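## Washing small plush toys by hand

Check the tag first. If it says surface wash only, use a damp cloth and stop there.

Fill a sink with 2 quarts of cool water and a teaspoon of mild soap. Press each toy under and squeeze it gently for a minute - don't wring it, or the stuffing bunches up.
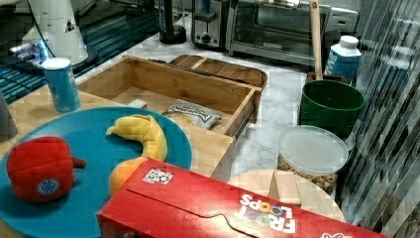

Rinse until the water runs clear. Roll the toy in a towel, lean on it, then set it on a rack near a fan. Turn it after 10 hours. Thick ones took 28 hours at my place in December.

Brush the pile with an old toothbrush once dry.

Updated 7/10/20 - Rin Mizuno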